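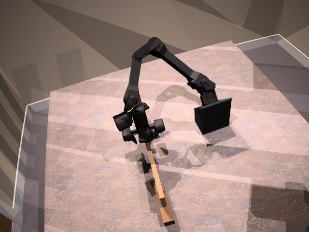
The arm over its pinkish tabletop in the simulator, with the two lengths of wood underneath.

Gerardo Bautista's workbench is at the back of a shared workshop called Kosik, behind the bandsaw and a rack of bicycle frames. I'd gone along expecting sawdust and swearing. What I got was a mug of very strong tea and a man peering at a laptop.

"Sorry, I'm in the middle of dropping a bit of wood," he said, and carried on.

The wood in question wasn't real. Gerardo is building a robot arm to help him sort and stack offcuts, and for months now most of the building has gone on inside a simulator. There's a black arm with a big shoulder and a long upper link, bolted to a dark block, and there's a table, and on the table there's wood. I asked him about the table first (I couldn't help it, it's all pink and peachy swirls, like something from a hotel bathroom).

"Everybody asks about the table!" he said. "I wanted a surface that was busy. If the arm's only ever seen plain grey it'll have a fit the first time I put it over a proper bench. Mine's got glue on it, paint, burn marks, all sorts. So I went through the textures and picked the ugliest one I could find. My daughter says it looks like ham."

He does the same with the lighting. There are shadows all over the place, big angular ones across the background and the arm's own shadow looping over the tabletop, and he was quite proud of them. The workshop has one high window and a lot of tall things standing in front of it, so on a bright afternoon the real bench gets striped like a deckchair. "I lost a whole evening to a shadow once," he told me. "The software was convinced it was a plank. It kept reaching for it, bless it."

I wanted to know how he'd got into all this, as he isn't an engineer by trade. He fitted kitchens for 27 years and only started coming to Kosik when he gave up the van. The first arm he made was plywood and string and fell over. The second was from a kit, a Gilomo, bought second-hand with a joint missing.

"That's where I learnt what a wrist is for," he said. "You don't think about your own wrist, do you? Then you try to pick up a batten that's lying a bit skew and you've got no wrist, and you're stuck. You just shove it round the table."

The current project is called Triantafyllou, after the street he grew up on. The name's far too long for a folder, he admits, so on the laptop it's just "Tri". The control software is Flirkau, which he describes as free and bad-tempered. He runs his practice grabs overnight and looks at the numbers over breakfast. The last lot was 2000 goes at lifting one piece of wood off another, and 934 of them counted as a success.

I said that sounded rather good. He made a face.

"It's less than half! Would you let me fit your worktops if I got less than half of them on? No. But in July it was hardly managing any, so I'm not moaning. Well, I am moaning. I'm moaning less."

So what's hard about it? I'd have thought wood was easy. It doesn't roll, it doesn't squash.

"One piece on its own, fine," he said. "It's when they overlap. The top one's lying across the other at nearly the same angle, and you come down with the gripper and you want the one and you get the two. Or you get the top one right at the end and it swings. Long thin stuff is a pain. I'd happily give it bricks all day."

He's been playing with where on the bar the gripper takes hold, and has strong views on it that I wrote down and can't now read. Something about the middle not being the middle. He also let me have a go at driving the arm with the arrow keys, and I put the wrist straight through the table, at which point the whole thing shivered and shot off upwards. (You can't do that on the real one, he said. Well, you can, once.)

The real one is under a bedsheet on the shelf above his bench. It has all its joints, but the gripper is still in 5 biscuit tins, and he's waiting on a bearing. I asked whether he was itching to get it going and he thought about that for a bit.

"I am and I'm not. On here I can break it before lunch and it's fine by one o'clock. That up there cost me a holiday. My wife's been very good about it, but she does ask."

He'd set another run going by the time I'd rinsed my mug. I left him muttering at the screen, where the gripper was inching down towards the wood again.

Print this page | E-mail this to a friend

More from the workshops
Mending a treadle lathe with a bicycle chain
Kosik open evening: what to bring
A garden gate that shuts itself
Readers' letters: your worst glue-ups

Contact us | © 2024 | Back to top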